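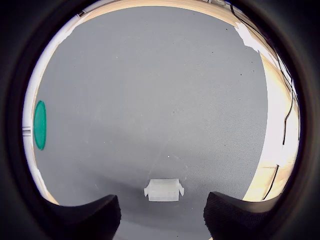
25 Dec 2025
By Henrique Macedo

Fire and exit walk-through, Nogueira building, floor 2

1. Exit doors. All open fully. Closer on the stair B door is slow; Osden to adjust.

2. Extinguishers. Tags current since November. Unit 193 had a box in front of it. Moved.

3. Emergency lights. Held for the full test except the one by the copy room. Battery ordered.

4. Floors and walkways. Carpet flat, no lifted seams. Keep cords out of the aisle.

5. Tables and work surfaces. No power strips chained together.

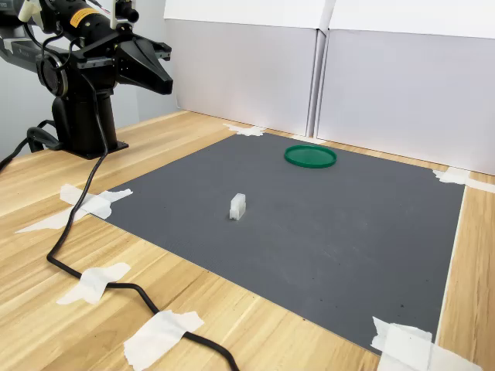 6. Alarm panel. No faults showing. Key is back on its hook.

7. Assembly point. Sign faded, replace. Martim Veloso has the order form.

Recheck items 1 and 3 before sign-off.

Recent checklists
Stindo loading dock
Redton stairwells
Ladder inspection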